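My Pre-Launch Safety Check for Cestar, Book Two of the Dollulia Chronicles

Posted Mon 14 December in Writing Life

So the second Dollulia book goes out to early readers in January, and I am doing what I did with Natcombe, which is running the manuscript and the launch through an inspection list like it's a car that has to pass before I can drive it. Several of you asked to see the list after I mentioned it in the newsletter. My comments are the messy bits after each item. Steal whatever helps!

PART ONE: THE MANUSCRIPT

1. Names spelled the same way all the way through.
Result: FAIL, then fixed.
Nakpan (the drowned city, for anyone new) was "Nakpan" for most of the book and "Nakpaan" in four chapters I wrote while I had the flu. I ran a search for every place name and every title. Do the titles too. My river witches were capitalized on Mondays only, as far as I can tell.

2. Eye color, scars, missing fingers.
Result: Pass.
I keep a sheet for this now. In Natcombe my heroine's scar moved from her left wrist to her right one and a very kind reader in Ohio wrote to ask if it was a curse. It was not a curse. I said it was a curse.

3. Moon check.
Result: FAIL, partly fixed.
If you write werewolves you already know. I had two full moons nine days apart. I moved the ferry chapter back and that broke the harvest feast, which I still have to look at this week.

4. Everybody who walks into a room gets out of it again.
Result: Pass, with one note.
The innkeeper's son goes down to the cellar on page 69 and does not come up until page 484. I meant that! But one of my beta readers thought I'd forgotten him, so I've put in a line about the noises.

5. Content notes at the front.
Result: Pass.
Blood, drowning, loss of a parent, one on-page animal death (a crow, and it comes back). I used to feel funny about putting these in and I don't anymore. They take up half a page and people who don't want them flip past.

PART TWO: THE FILES

6. Backups in three places.
Result: Pass.
Laptop, thumb drive, and one copy emailed to myself. The thumb drive lives in the sugar bowl. I opened all three copies to make sure they were the same version, and please do open them, a file name will lie to you.
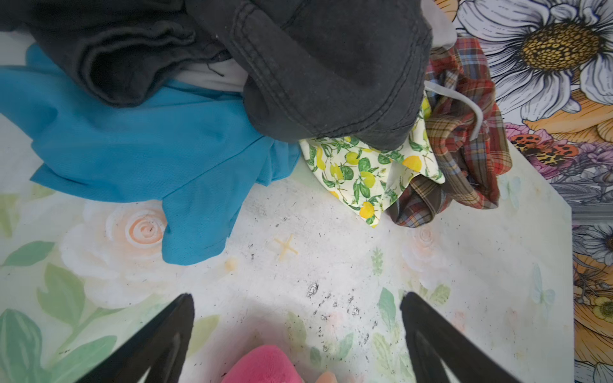

7. E-book opened on an old reader, a phone and a tablet.
Result: FAIL on the phone.
The little wing ornament between scenes came out huge on my phone, one per screen, so every scene break looked like a moth attack. I shrank it and uploaded again. Still need to recheck chapter 30, where there are two ornaments close together.

8. Table of contents links all go somewhere.
Result: Pass.
Boring, but I clicked every single one while my soup was heating up.

9. Print proof: spine, page numbers, margins.
Result: Waiting.
The proof hasn't come yet. With Natcombe the text sat too close to the gutter and you had to crack the book open like a crab. I've widened the inside margin this time and I'll update this item when I have the thing in my hands.

PART THREE: THE BLOG TOUR

10. Every host has the cover, the blurb, the bio and their post.
Result: Not done.
Covers and blurbs are out. I owe three guest posts and one interview where I have to answer as a vampire. The vampire one is going slowly because he keeps being rude about the questions.

11. Giveaway rules written out in full.
Result: Pass.
Closing date, which countries, how the winner gets picked, what happens if they don't answer. Last time I had 919 entries and no rule for people who entered twice, and I spent a weekend with a spreadsheet and a headache.

12. No spoilers in the excerpts.
Result: FAIL, fixed.
The excerpt I picked for stop two had the word "widow" in it. If you've read Natcombe you know why I yelped. It's now the bit with the lanterns, and I like it better anyway.

13. Home address not on anything.
Result: Pass.
Check your newsletter footer, your domain record, and the back of any envelope you post a picture of. I use a PO box and I've never been sorry about the fee.

STILL OPEN

Items 3, 7, 9 and 10. I'll come back and mark them off in this post as they clear. If you've got a check I'm missing, put it in the comments, especially if you write long series, because I'd love to know how you keep your family trees straight by book five.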